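The one-basket rule, three weeks in

I don't trust any household system that comes with a name. My sister-in-law has one for her pantry and another for her inbox, and she still rings me to ask where she put the passports. So when the one-basket rule started turning up everywhere I looked, I rolled my eyes and kept my laundry where it has always lived, on the chair.

The rule goes like this. You own one small basket per person. Clean clothes get folded and go in the basket, the basket goes to the wardrobe, and you're not allowed to start another load until the basket is empty. People who write about it claim it changed their lives. One of them reckons she saves 46 minutes a week, a number I'd love to see the working for.

I gave in around June, mainly because the chair broke.

First I had to buy a basket, and I was nearly done with the whole idea right there. Stendow had a woven one that looked lovely and shed bits of itself on my socks in the shop. Dillen had a felt one with leather handles, priced as though the cow was still attached. I ended up with plain plastic with holes in the sides, $21, and it does exactly what a basket should do. Holes matter more than you'd think. Anything that goes away even slightly damp in a solid tub smells like a swimming bag by Monday.

Then there's the folding. Every guide wants you to fold on a clean, flat, pale surface at waist height, and I'll grudgingly give them that one. I'd been folding on the bed for years, where everything sinks and the edges go wandering. Dark things are the worst offenders. A black T-shirt on a navy doona is a rumour.

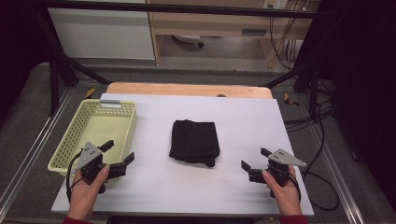
Black cloth on a white board is another matter, I'll admit. You can find the edges, you can see when a corner has flopped out, and you can decide whether you care. Mostly I don't. The books would have you tuck that corner back in and smooth the lot with the flat of your hand, but a square that's near enough to square stacks fine and nobody is inspecting my drawers.

What I'm still not sold on is the filing method, where everything stands upright in the basket like folders in an office. It works beautifully when the basket is full. Take out two shirts and the rest faint sideways. I tried the Zapata dividers a reader recommended and they fainted too – so now I lay things flat, heavy on the bottom, and nothing has collapsed.

The no-new-load rule I've broken four times. Sport uniforms don't wait for philosophy, and neither does a wet weekend with one dry forecast in the middle of it.

So has it changed my life? No. The floor is clearer, and I've stopped ironing tea towels, though I suspect that was coming anyway. I've kept the basket and the white board and quietly dropped the rest. The chair is still in the garage waiting for glue, and if I ever get around to fixing it I know perfectly well what's going to end up on it.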